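Search this site
Enter keywords
Go

Progress report to the Ezeani Fund
Project: Repair and reuse of household goods in Mirkinlow
Prepared by the project coordinator, Nolent Association
10 March 2020

This report covers the work done since our last report in August. It follows the order of the grant agreement, so the workshop comes first, then the collection of goods, the training, the money and the open problems.

1. Workshop

The lease for the ground floor on the canal side was signed later than we planned, because the owner wished to change the paragraph on insurance. We accepted his change after your office had read it. The electrical inspection was passed at the second visit. At the first visit the inspector asked for a separate circuit for the test bench, and we paid for this from the line "building works", as you allowed by letter.

Opening hours are still shorter than promised. We open in the afternoons and one evening. To open in the mornings also, we need one more person at the desk, and this post is not yet filled.

2. Collection of household goods

People in Mirkinlow bring us kettles, lamps, toasters, chairs and small furniture. The target in the agreement was 1,000 items received in the first period, and we have reached it. The target for the full project is 2,000 items and we believe it is realistic, although the winter was slow. 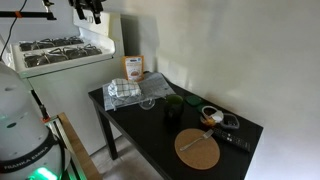
Does the project accept large kitchen appliances from households?
We accept them only by appointment, and gas appliances must be disconnected by a licensed fitter before we collect them.

The collection by van works well in the center of the town and less well in the villages. The van belongs to Zitero, the transport firm, and we can use it when it is free from other work. In practice this means that a family in the villages sometimes waits for a long time, and some of them take the item to the dump before we come. We have asked Zitero for a fixed day each month. They answered in a friendly way but they did not yet confirm.

We changed the intake form. The old form had two pages and many people left the second page empty. The new form has one page, and it asks only what the item is, what is wrong with it, and if the owner wants it back.

3. Training

The course in basic repair had 30 places and all were taken. The participants learn how to find a fault, how to replace a plug or a switch safely, and how to glue and clamp a loose joint. The part about sewing machines was the most popular, which we did not expect. The part about record keeping was the least popular – this we did expect, and we will make it shorter.

Some participants had difficulty with the written material. It was translated from a technical manual and the sentences were too long. We are now writing it again in easier words, with more drawings. The new version will be printed before the next course starts.
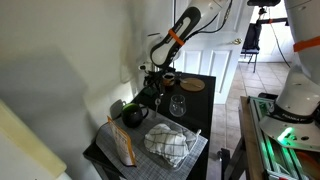 Who can apply for a place on the next repair course?
Any adult who lives in Mirkinlow or in the villages can apply, and people who are out of work are taken first.

We also held an open evening for the schools. The teachers asked if pupils can come with a class. At the moment our insurance does not cover persons under age, so we had to answer that we will look into it.

4. Money

Spending is within the budget in total. The line for tools is almost used up, and the line for printing is almost untouched. We ask your permission to move a part of the printing line to tools. The request, with the quotations from the suppliers, is in Annex 2. Income from the sale of repaired goods was lower than we hoped in the first months. It became better when we put the prices on the shelves, so that people do not need to ask.

5. Open problems

The storage room is too small. Furniture which waits for a new owner takes most of the space, and we had to refuse two good wardrobes for this reason. The town has offered us a dry cellar near the market, but the stairs are narrow and we are not sure that it is useful for us.

The second problem is spare parts. For older machines we often find nothing, and for newer ones the part can cost more than the whole item. We now keep broken machines of the same type and take parts from them. It helps, but it makes the storage problem bigger.

We would be glad to receive your answer on the budget change before we order the tools for the next course.

Contact Nolent Association | © 2020 Nolent Association | Back to top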